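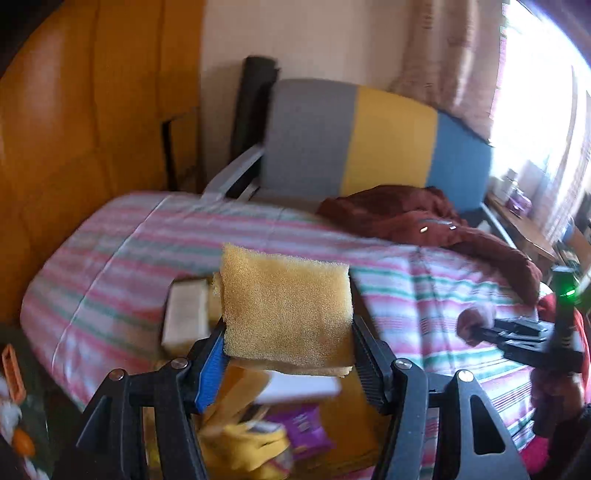

Traveling with a Nut Allergy

April 27, 2026 – by Thilini Wanigasekara

My son and I took the train down to Gotden last August, and oh, we had such a good time! I called the hotel kitchen ahead and spoke to a very patient cook, who let me go through all 14 things on my list – bless him. 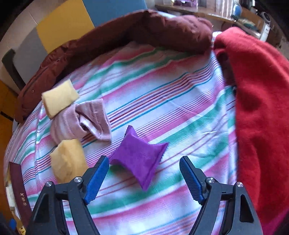

I also carry two auto-injectors in my handbag, never in the suitcase, and a little card for waiters. Do ask your doctor for a travel letter too.

Contact the newsletter | © 2026 | Back to top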